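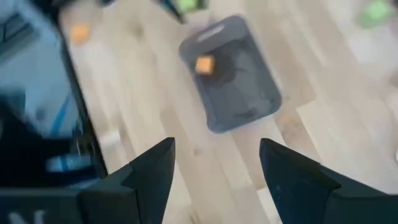

Week 6: The police brief

Reporting Basics, section B. Notes typed up after class, sorry for the shorthand. Bring the Hosham packet again next week, we didn't get through it.

What a brief is

Short item, four to eight sentences. Arrest, theft, crash, fire, missing person. Usually written from a phone call plus a press release. Usually the first thing a new reporter gets handed, and the first thing that gets a new reporter in trouble.

Order that works most days:

What happened, where, when (first sentence, no warm-up)
Who says so
Condition of anyone hurt
Status: arrest, charge, complaint filed, still looking
What happens next, if known
Background, only if it fits

Don't start with the time. "At 2:15 a.m. police were called to" is how the log is written. Readers want the thing that happened.

Attribution

Every fact you did not see needs a source in the sentence or very close by. Police said. According to the complaint. The hospital confirmed. "Reportedly" is weak – it tells the reader somebody reported it and hides who. "Allegedly" is not a magic shield. If you write "Novak allegedly stole the van" you have still put his name next to the theft. Better: "Police charged Novak with stealing the van."

"Locals said." How many locals? Two neighbors on one stairway is two neighbors. Say that.

Said is fine. Claimed sounds like you doubt them, admitted sounds like they are guilty. Stick with said.

Arrest, charge, conviction

Mixed up in about half the drafts from last week so going over it again.

Detained or questioned: person is talking to police, maybe willingly. No name in most cases.
Arrested: taken into custody. Say on suspicion of what, and who told you.
Charged: formal accusation. Name usually ok, check age first.
Convicted: a court decided or the person pleaded. Only now can you write thief, attacker, etc.

"Arrested for burglary" reads as if he did it. Write "arrested in connection with a burglary" or "arrested on a burglary charge" if there is a charge. House style at most papers has a line on this, look it up at wherever you end up.

A complaint is one side. A mother, a shop owner, an ex-partner can all file one. Fact for you = the complaint was filed and what it says. What it says is not yet fact.

Worked case: the Hosham depot theft

The release as given in class:

"On the night in question unknown persons gained entry to the Athanasiadis parts depot, Hosham, by means of a rear door. 213 items of stock were removed. A male, 40, was subsequently apprehended at a residence in Gillalik. Enquiries ongoing."

Problems we found:

"On the night in question" – which night? Phone and ask.
"Unknown persons", then a male apprehended. So is he one of them or is he somebody who had the goods? Release does'nt say. Don't guess.
213 items of what. Could be a truckload, could be a box of screws. Ask for the kind of goods and a value, and who worked out the value.
"Apprehended" – arrested? charged? Ask.
"Enquiries ongoing" means nothing, leave it out.

Draft from the board, after the (pretend) phone call:

A 40-year-old Gillalik man has been arrested in connection with a break-in at a car parts depot in Hosham, police said. Thieves forced a rear door at the Athanasiadis depot overnight and took 213 items, mostly brake parts, according to police. The man has not been charged. The depot manager said the company was still working out the value of the stock.

Four sentences. Could still be tighter. Somebody asked whether to name the company – yes, it's in the release and on the building and the story makes no sense without it. Somebody else asked if "thieves" is ok. It is here, a theft took place and the word isn't attached to the man. Watch the space between them though. Put the thieves and the man in one sentence and you've joined them up.

Calling the police desk

Say your name and paper first. Have the question list in front of you, not in your head. Repeat spellings back letter by letter. Write down the name and rank of the officer and the time of the call, every time, including calls where you get nothing.

If they say "off the record" half way through, stop them and settle what it means before they go on. Not after.

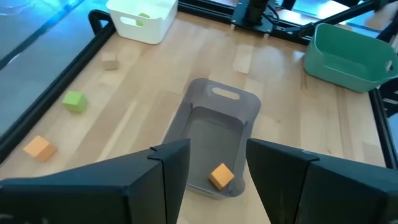 Part two notes by Anežka Kubíček
Posted November 22, 2022

Picking up after the break. Guest was Rostislav Kratochvíl, nine years on the courts and crime desk at the Cesow paper. His points in the order he made them, more or less.

1. Go to the place if you can. Phone briefs get the street wrong. He once put a crash on the wrong side of a river and ran a correction the next day.

2. Families. Knock once, say who you are, say you're sorry to bother them. If they say no, leave a card and go. Don't ask the kids anything. Don't take a photo off a social page without asking – it may not even be the right person.

3. Minors. Not named, as victim or suspect, and no details that add up to a name. School plus street plus the father's job is a name in a small town. Look at the whole item and also at what the paper ran yesterday. (Question from Dehua: what if a rival site already named the child? Answer: doesn't change anything for you.)

4. Living arrangements, clothes, drinking, previous partners. Ask what it explains. Most of the time it explains nothing and the reader takes it as blame.

5. Follow up. His rough guess is that around six briefs in ten never get a second item. So the arrest is in the archive forever and the dropped charge isn't. Keep a list. Check it every month. If you named someone at arrest you owe them the ending.

6. Sudden deaths. Cause comes from the coroner or police, never from a neighbor. "Found dead" is enough until then. For suicide use the guidelines sheet from October: no method, no note, nothing in the headline, help line at the end.

Long argument after this about whether small papers should run names at all for minor thefts. Lieven against, Sushil for (public record, people should know who's in court). Kratochvíl said his desk names only after charge and only if it goes to a full hearing. No agreement reached and we ran over.

Common slips in your drafts

"Robbed the house." Robbery needs force or threat against a person. Empty house = burglary.
"Burglarized" vs "broke into". Second one, shorter and people say it.
"Brutal murder", "tragic accident". Cut the adjective.
"Fled the scene". Drove off, ran away.
"The suspect broke the window." If you don't know who broke it, write the burglar or the intruder. A suspect is a person police suspect.
"Police are investigating." Only use it if there's something to add after it.
Ages with no source. Three drafts had an age that wasn't in the packet anywhere.

For next time

Rewrite the second release in the Hosham packet (the scooter crash). Six sentences max. Under it list every question you would phone in, and who you'd phone.

Also swap drafts with your partner and underline each fact that has no source. Sushil and Dehua have no partner this week, swap with each other. Lieven joins my group.

Reading: chapter on libel, first half only. The part on privilege is dense, skim it, we'll do open court and priviledge together in class with the sample hearing.

Drafts in the shared folder before class please, file name = your surname plus scooter.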